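Giving monthly, and what I changed this year

I have been giving small amounts to charity for most of my adult life without much of a plan. A tin on a shop counter, a sponsored run at work, a direct debit I set up on a doorstep and then forgot. In June I sat down with a year of bank statements and went through the lot. It took most of a Saturday.

The total was more than I expected. Over twelve months I had given 2100 pounds, and I could remember choosing perhaps half of it. The rest had gone out in small lumps to causes I had nothing against but would have struggled to name if you had asked me in the street.

One of the direct debits was to a group whose work I had assumed was local. It stopped working in this part of the country a while ago. They had written to tell me. The letter was in the drawer with the takeaway menus, unopened.

So I made a list of what I wanted the money to do. Two things came out on top: help for people getting to and from hospital, which my family has needed more than once, and respite for carers, which we needed and didn't get.

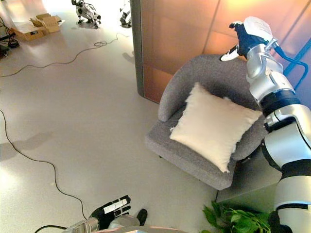
The hospital transport part was easy. Kello runs lifts to the clinic in our town, and I had seen their cars outside for years. I rang them up and asked what a monthly gift paid for. The woman on the phone said fuel and parking, mostly, and that parking was the bit that had gone up. I liked that answer. I set up a standing order the same evening.

Respite took longer. I looked at two charities, Prulteo and Irnora. Both send somebody to sit with the person being cared for so that the carer can get out of the house for a few hours. Prulteo covers a wide area and has a waiting list. Irnora is much smaller and only works in the villages on our side of the river. I read the accounts for both, which you can do free on the regulator's website if you have the registration number. Accounts for small charities are short and not hard to follow. Look at what came in, what went out, and how much they are holding back in case of a bad year.

I went with Irnora. They had 107 families on their books in the last report and very little in reserve. I did think about splitting the money — in the end I decided one decent gift was less bother for everybody.

I also filled in the Gift Aid forms properly this time. I had ticked the box on some and missed it on others over the years. If you pay enough tax to cover it, the charity claims back an extra 25p on every pound and it costs you nothing. You can backdate it up to four years as well, so I wrote to the places I still give to and sorted out the old ones.

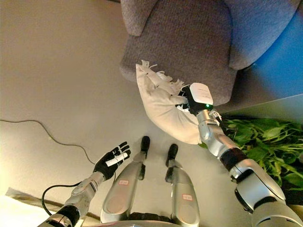

The awkward part was cancelling. I stopped 5 direct debits and wrote a short note to each charity to say so. Three wrote back, all perfectly polite. One asked if I would consider a smaller amount, and I said no thank you.

My employer was the other thing. I work at De Bruijn, and there has been a payroll giving scheme there the whole time I've been on the staff. I had walked past the poster for it. The gift comes out of your pay before tax, so there is no Gift Aid on top, but a higher-rate taxpayer gets the relief without having to fill in a return. I am not one, so for me it came out much the same and I left things as they were. Worth asking at your own place, though.

I have kept a bit back for the tins and the sponsored runs. I don't want to be the person who says no to a colleague in trainers. It goes in a separate pot at the start of the month and when it's gone, it's gone.

The next job is the will. I have the form from the solicitor on the kitchen table and have got as far as filling in my address.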